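Original Finish and the Small-Shop Guitar
An opinion from the reference desk of the Treloar Fretted Instrument Archive

The archive is often asked whether an instrument from a small maker should be refinished before it is sold or placed on display. Our position has been settled since 2005, and owners continue to disagree with it. The reasoning deserves a fuller statement than our printed leaflet allows.
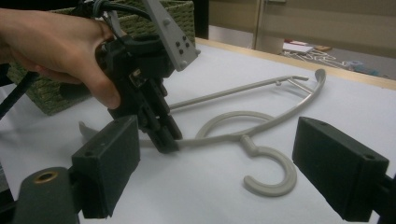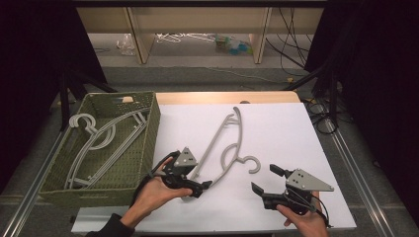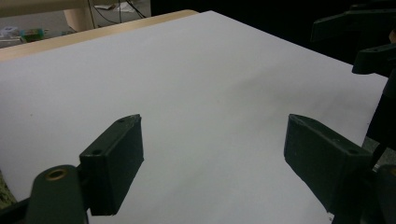
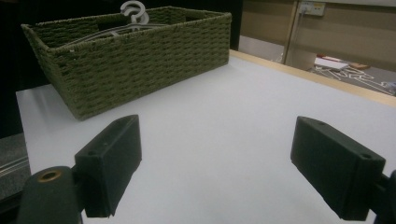

The Cullthorpe shop built 775 solid-body guitars, and fewer than half of those entered in our register still carry the finish they left with. The shop kept poor books. Serial numbers were stamped on neck plates, and neck plates were swapped freely whenever a repair was under way. A plate is therefore weak evidence. The lacquer is far stronger, for it records the order in which the work was done. Makers of this size had no spray line and fitted their finishing around whatever racks and hooks were at hand. A drying hook could be as simple as the curled one on the gray plastic hanger lying in the green woven basket, and bodies hung that way may carry a small bare spot inside the neck pocket where the hook passed through. On Cullthorpe bodies that spot sits on the treble side. Once it has been sanded and filled, a genuine body and a later copy are very hard to tell apart.

Digby Pearce, who prepared the first edition of the register, held that any refinish lowered an instrument to the standing of a parts guitar. The archive does not go that far. A refinish carried out by the shop itself, as happened with the Model 2 when its early sunburst crazed, is part of the instrument's history and should be recorded as such. Our objection is to new work done in the hope of a better price.

Owners reply that a guitar is meant to be played and that a flaking body is unpleasant under the arm. Ngaio McPhee made this case in a long letter to the archive, and made it well. Loose lacquer can be secured without removing any of it. A competent repairer will drop-fill the worst edges, leave the color alone, and note the work on a card kept in the case. The result will not look new. It will, however, still be a Cullthorpe to anyone who takes off the neck.

There is also the matter of hardware. The Wistix tailpiece, fitted to the last 300 instruments, is commonly discarded because it rattles. A strip of felt under the hinge cures this. Replacement bridges usually call for fresh holes in the top — and those holes are permanent. Original tailpieces should stay with the guitar, in the case if they are not in use.

Dealers bear some responsibility here. Merle Hapeta has argued that sale listings should state plainly whether the neck has been removed for inspection and what was found in the pocket. We support that proposal and would add that photographs of the pocket and both pickup cavities ought to accompany every listing. A seller who declines to provide them should expect a lower offer.

The register remains open to new entries throughout the year. Owners who wish to submit an instrument should send the neck plate number, a tracing of the headstock, and a note of any repairs known to them. Instruments already refinished are welcome and will be listed with the finish marked as later work. Entries received by March will appear in the next revision.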